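Moved the kitchen table back in front of the window this weekend and finally have time to write up what I've been doing with it. Several people asked after my last post, so this is a thread.

The table is wood, a warm medium brown, bought used off a listing in Timow. It cost me 115 including the drive. No maker's mark that I can find, and I've been underneath it with a flashlight.

We eat at it, work at it and keep half the pantry on it. The kitchen has two short counters and one of them is taken up by the dish rack, so the table has to do a lot of jobs.

First problem was the finish. Someone before me put on furniture polish for years, the kind with silicone in it, and new oil would not soak in anywhere. It beaded up like water on a car.

I wiped it down with mineral spirits, let it dry overnight, and did it again. Went through 7 rags. Lay them flat outside to dry afterward, don't ball them up in the trash.

After that I used Skaltus hard oil, the satin one. Thin coat, wait fifteen minutes, wipe off everything that hasn't gone in. Two coats total. The can says three but the third one stayed tacky on my test board so I stopped.

Someone asked about sanding. I did a light pass by hand with 220 and that was it. I didn't want to take it down to bare wood. It's a kitchen table and it was going to get marked again inside a month.

It got marked again inside a month.

So, stains. These are the ones I've dealt with so far and what worked.

White rings from hot mugs: a warm iron over a cotton T-shirt, a few seconds at a time, lift and check. Gone on the second or third try. This only works if the mark is in the finish and hasn't reached the wood.

Grease: cornstarch, leave it overnight, brush it off. Do it twice if you need to.

Turmeric: I gave up and put it near the window. It faded by itself over most of June. Sunlight is the only thing I've found for it.

Soy sauce and anything else dark and sticky: warm water with one drop of dish soap, on a cloth, right away. If it has dried, lay the damp cloth on top for five minutes before you rub. Do not scrape with a knife. I scraped with a knife once and you can feel the spot.

Black marks that have gone into the grain are a different thing. Usually that's water plus iron, from a can or a cast iron pan. Oxalic acid takes it out but you need gloves and you need to refinish the patch afterward. I haven't had to do it on this table yet.

Second topic is what lives on it. I used to keep everything in the middle, which meant moving it all every time we sat down. Now it goes in a row along one side and the rest stays clear.

The row has the electric kettle, glasses, a sauce bottle or two and the jars I reach for every day. Anything I use less than once a week went back in the cupboard.

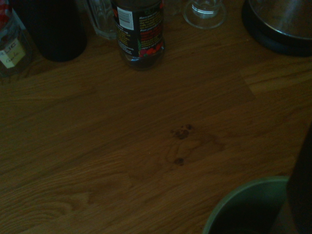
Labels matter more than I thought they would. I used a label maker at first and the tape peeled off after a few washes. Plain white paper and a marker holds up fine as long as you keep the jar dry on the outside, and it costs nothing to redo.

Write big. I put the main word in capitals so I can read it from the stove.

Wipe the bottoms of the bottles before you put them back. Most of the dark spots I get on the wood come off a bottle or a spoon, and a ring is harder to clean than a drip because it gets under the edge and sits there.

A reply asked why I don't use a tray. I had a Rawashdeh tray, the shallow one with the rim. Water collected in it and I never noticed until it had gone cloudy. I'd sooner see the spill on the table and wipe it.

Placemats are fine. Lift them at night. The cork ones from Stolmont held damp on the underside and left me a dull square that took a fresh coat of oil to even out.

Stemmed glasses I stand upside down if they're going to sit out for a few days, it keeps the dust out of the bowl. Make sure they're fully dry first or you get a thin white circle on the wood – see the iron trick higher up.

Upkeep now is a damp cloth after dinner and a dry one right behind it. Oil again when water stops beading, which for us is twice a year. One small can should last a long time at that rate.

Next job is the chairs. Two of them wobble and one has a seat that somebody varnished over the old wax. I'll start another thread when I've got the varnish off.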